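The Hem Comes First
Folding as a household skill, and the garment that teaches it best

Most households own more T-shirts than they own of any other single garment, and most households store them badly. They are washed often, worn by every member of the family, and returned to the drawer in whatever shape the last free minute allowed. Yet the plain knit shirt is an exacting thing to fold. It has no collar to set the top edge, no placket to mark the center, and no crease that survives the wash. Everything the hands need to know must be read from the hems and the seams.

The home skills program at Lidwood has made this its starting point. The program offers evening and weekend instruction in the care of clothing and household linen, and its folding course, held on Saturday mornings, is its most requested. Participants bring their own laundry. They are asked to leave the fitted sheets at home until the third session.

The first session is given over to hems. A hem is the one part of a knit garment that has been made deliberately thicker. The cloth is turned under and held with stitching, most often two parallel lines of it, and the result is a band with more body than the panel above. When a shirt comes out of the dryer, the panel may twist, the sleeves may ball up inside themselves, and the neckline may sit anywhere, but the hem can be found with the fingertips in an instant. The course handbook advises participants to look for it before they do anything else.
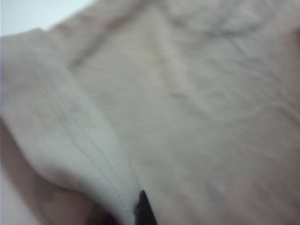 Double rows of stitching are common on the lower edge for good reason. Knit fabric stretches, and a single tight line of thread would snap the first time the shirt was pulled over a pair of shoulders. The second row spreads the strain. It also gives the person folding a ruled line to work from. If the two rows run straight, the edge beneath them is straight. If they bow or ripple, the hem has been stretched in washing or in wear, and it should be eased back by hand before the first fold is made.

This easing is known at Lidwood as settling the edge. The garment is laid on a table and the hem is drawn gently between the palms, outward from the middle, until it lies without waves. No pressing is involved. The handbook asks for a flat hand and a slow movement, and notes that most beginners pull too hard and leave the edge longer than they found it.

Color plays a part as well, though it receives less attention. Pale shirts in cream, sand and beige show their creases as soft changes of tone, and a participant standing near a window can see at once where the cloth has doubled over. Black and navy shirts conceal the same faults almost completely. The program therefore recommends that beginners practice on light garments in daylight and leave the dark ones for later, when the hands have learned what the eyes cannot confirm.

The method

The fold taught in the course was set down by Riltavo, the small publisher of household manuals whose folding guide has been the program's standard text through several printings. The guide lists 69 folds for clothing and linen. The program teaches only a small share of them, and the T-shirt fold takes up more of the course than any other.

Lay the shirt face down on a table at hip height. Smooth the body from the neck toward the hem. Bring one side in toward the center so that the new edge runs parallel to the side seam, and fold the sleeve back on itself. Repeat with the second side. The shirt is now a long rectangle, with the neckline at one end and the hem at the other.

Bring the hem up toward the neckline and stop two fingers short of it. That margin matters more than it appears to. A hem carried all the way to the top adds its thickness to the thickness of the neckband, and the finished bundle has a ridge that throws the whole stack out of level. Fold once more from the closed end for a shelf, or twice more for a drawer.

Between each fold, the guide calls for a pause. The hand is laid flat on the cloth and moved once toward the nearest open edge, which drives out the air held between the layers. Soft knits hold a good deal of it. A bundle made without this step looks finished on the table and swells in the drawer.

Certain garments call for a change of order. A long-sleeved shirt should have each sleeve laid down the length of the body before the sides are brought in, so that the cuffs finish inside the bundle. Very small shirts, such as those of infants, need no side folds and may be folded in half along the center and then in half again. Shirts with heavy printing on the chest should be folded with the print inside a single bend only, as repeated sharp folds in the same place will crack the ink over time.

Judging the result

Instructors do not measure the finished bundles. They look at the edges. In a sound fold, each layer lies over the one beneath it with a clean line, and any opening between the two is narrow. A slight lift at one end is usual in a soft garment and will close under the weight of the next shirt. A wide opening means that the layers were never parallel, and no amount of patting will correct it. The fold is opened and made again.

The side of the bundle tells a different story. Where cloth turns around on itself it forms a rounded border, thicker than the flat of the garment and slower to settle. Beginners often try to flatten this border by pressing it with the heel of the hand. The guide advises against the practice. A rounded edge is kinder to the fabric than a sharp one, and a shirt stored with soft edges needs less smoothing when it is next put on. 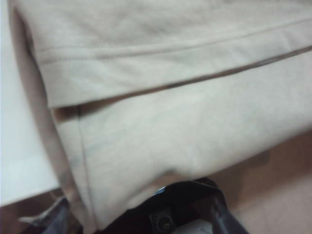
Seams deserve the same respect. Many inexpensive shirts are knitted as a tube and have no side seams at all, which leaves the person folding without a vertical guide. Where a side seam is present, it should be found early and kept straight, as it is the best available check on whether the body has twisted. A seam that wanders toward the front of the shirt is often a fault of manufacture, made plain by the first few washes. Such a garment can still be folded well. The outer edges should be squared to each other, and the seam allowed to go where it likes.

The program keeps a supply of practice shirts for participants who forget their own. There are 100 of them, all plain, and all bought secondhand. They are washed between courses without softener, which coats the fibers and makes the cloth slide. After long use the practice shirts have become a useful collection of faults, with stretched hems, shrunken bodies and sleeves of unequal length, and instructors have come to prefer them to anything new.

From table to drawer

A well-made fold is easily undone by a poor drawer. The third session of the course is devoted to storage, and here the program draws on the experience of Garnska, a supplier of drawer fittings and closet boards. Garnska's general advice to its customers is to measure the drawer before choosing the fold. A shallow drawer calls for bundles laid flat and overlapping, each one showing its folded edge. A deep drawer calls for bundles stood on end in a row, with the rounded edge uppermost.

Bundles stood on end need support. A drawer half full of them will slump each time it is opened, and the shirts at the back will work loose first. A simple divider, set across the drawer and moved as the contents change, prevents this. A shoebox lid serves as well as anything sold for the purpose, provided that it is cut to the full depth of the drawer.

Shelves present the opposite difficulty. A tall stack compresses the garments at the bottom and leans toward the side on which the hems have been placed. The remedy is to turn every second bundle, so that the thick ends alternate. Stacks should be kept low enough that a shirt can be taken from the bottom with one hand while the other steadies the rest. In most closets this means eight shirts or fewer.

The habit of placing clean shirts beneath those already in the stack is worth acquiring. It distributes wear across the whole collection and spares the two or three favorites that would otherwise be worn to thinness while the remainder stay untouched.

A matter of time

Participants frequently ask how long all of this should take. The Lidwood handbook declines to give a target. Speed comes with repetition, and those who pursue it early tend to abandon the smoothing steps on which the result depends. The handbook suggests folding one load in full, without interruption, at a fixed hour of the day. Early evening is the most popular choice.

The linen room at Jõgi, a guesthouse that sends its new housekeeping staff through the course, follows much the same rule. Its staff shirts are folded by whoever takes the late shift, on a long table cleared for that use, and are put away before the lamps are turned off. The house holds 400 pieces of table and bed linen besides, and these are folded in the morning, when the light is better and stains are easier to find.

The folding course resumes in October. Places are allotted in order of application, and each participant should bring six clean T-shirts, unironed, in any size. Light colors are preferred for the first session.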